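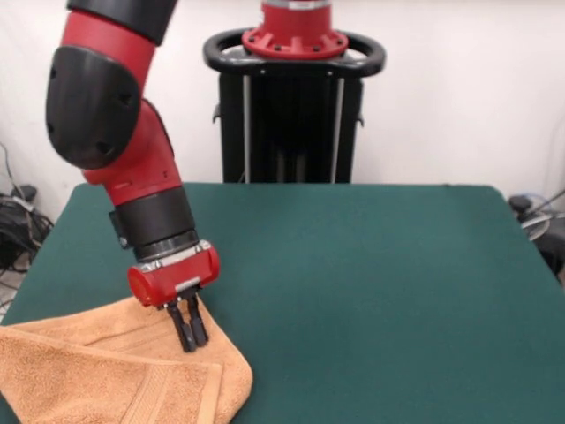 Search Hirinness Household Wiki
Go

Terry towel

A terry towel is a cloth for drying, woven with loops of thread standing up from the surface. Also called terry cloth towel, bath towel (when large), or just towel. The loops are the pile. They give the cloth more surface and so it holds more water than a flat cloth of the same size. Mostly cotton, sometimes cotton mixed with linen, bamboo rayon or polyester.

This article covers the household kind: parts, sizes, washing, folding. For flat-woven kitchen cloths see Dish towel. For beach use see Beach towel (stub).

Parts

Pile. The looped part, usually on both sides. Left as loops in ordinary terry. Sheared on one side in velour towels, which feel softer but dry a person less well.

Ground. The flat weave under the loops. Holds everything together. If you can see it clearly through the pile the towel is thin or old.

Border. A flat woven band across the towel, near one or both short ends. No loops. Smoother than the rest and often looks a shade lighter, even when the thread is the same color, as light falls differently on it. Also called the dobby or the cam border. Tends to shrink more than the pile in hot washes, which is why older towels pull in at the ends and look like an hourglass.

Hem. Turned and stitched, at the short ends. Often confused with the border.

Selvage. The long side edges. Sometimes turned and stitched as well, sometimes just finished on the loom.

Weaving

Terry needs two sets of lengthwise threads. One is tight and makes the ground, the other is slack and gets pushed up into loops when the crosswise threads are beaten forward. Usually three crosswise threads to a row of loops. Cheap towels may use fewer and they snag more.

The Csonka mill at Skaromstead ran terry looms for many years and is the reason most older houses in the valley have the same peach and orange-tan bath towels. Ildikó Pálfi's mill history lists 262 loom hands at the busiest point and a color book of 467 shades, most of them never woven in any quantity. Peach was the steady seller. The mill building is now flats.

Sizes

No fixed standard. Names vary by store. Common in the US:

Washcloth, 12 or 13 inches square
Hand towel, 16 by 28 inches
Bath towel, 27 by 52 inches
Bath sheet, 35 by 60 inches or larger

Weight is given in grams per square meter (gsm). 300 to 400 is light, dries fast, good for gyms and travel. 400 to 600 is the everyday range. Above that is heavy and slow to dry, and in a damp bathroom it can start to smell.

Washing

Wash new towels before use. They shed lint and have a finish on them that repels water. Warm wash, not too full a drum. Skip fabric softener, it coats the loops. Half a cup of white vinegar in the rinse now and then helps with stiffness. Never together with bleach.

Shake out before drying, this lifts the pile. Line dried towels are rougher then tumble dried ones. Ten minutes in the dryer at the end fixes most of it. Don't iron the pile.

A pulled loop should be snipped level with scissors. Pulling it makes a longer one and leaves a bald line.

Folding

A towel is awkward to fold from a heap. It bunches, the layers cling to each other and the corners end up inside. Usual advice is to find a short end first. The border is the easy landmark, flat under the fingers, and it runs parallel to the edge you want. Work along from the border to a corner, then find the second corner, then shake.

Thirds fold. Lay flat, fold the long sides in over each other, fold in half, then in half again. Rounded edge faces out on the shelf. Keeps the hems out of sight.

Half fold. Long edge to long edge, then short to short, then again. Quicker. Takes a deeper shelf.

Roll. Fold lengthwise in thirds and roll from one end. Good for baskets and narrow cupboards, bad for tall stacks.

Dorottya Virág's Gremwood Linen Book gives a fourth fold with a tucked pocket for the washcloth. Needs checking, the edition we have is missing a page there.

Old towels

Cut up for floor cloths, pet bedding, or padding around dishes in a move. Animal shelters often take them, call first. Terry frays badly when cut so zigzag the edge if it is going back in the wash.

See also

Bath mat
Linen closet
Waffle towel

Last updated 10th December by Anikó Kocsis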